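The Ferry to Plomholm

Normunds Adomaitis had wanted to see Plomholm since he was seven, and now the ferry was swinging past the breakwater and he couldn't stand still! He ran from one rail to the other with his hat in his fist, laughing at the spray.

"First time?" asked the woman selling coffee.

"First time," he said. "My grandmother was born up there, past the lighthouse. She talked about the plums all winter long – plums as big as your fist, she swore."

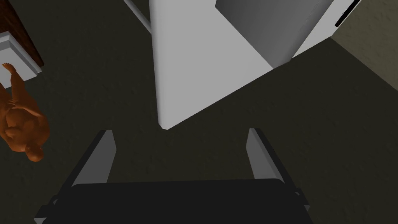 The woman poured him a second cup and wouldn't take his coins. Her mother had picked those plums every June, she told him, and the old trees were still standing behind the Ramanauskas place, all 13 of them. Go up the lane, knock loudly, bring a bag.

What a morning! The bell rang, the ropes flew, and Normunds was the first one down the ramp, walking fast, then faster – and by the time he reached the lane he was running, hat and all, with the gulls yelling over his head.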